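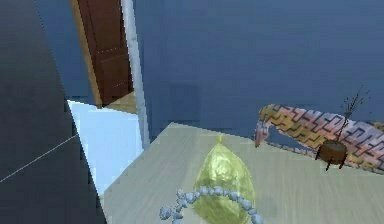

Brown door, close in.

Workshop > Notebooks > Moral Theology Reading Group > November

November, a little after 4 pm

Back to Augustine, and I'm so glad we slowed down! Rania Hakim had us read Romans 7 aloud twice, and the second time I heard "I do not do what I want" as a tired man's prayer. We got stuck (happily) on whether the will is divided or only weak. Samer thinks weak. I keep changing my mind, and my notes on page 37 argue with my notes on page 39.

Red vase and twigs by the blue wall.

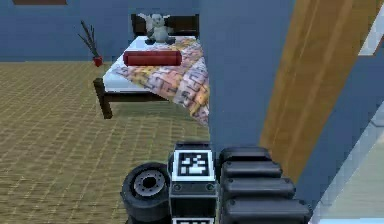
For next time

Read on to page 40. Elba is bringing the Gumer commentary, and I still owe everyone a paragraph on grace and habit.

2 comments | 3 shares

Junpei Murakami: Divided, surely? See verse 23.

Elba Mansilla: Gumer sides with Samer, I'm afraid!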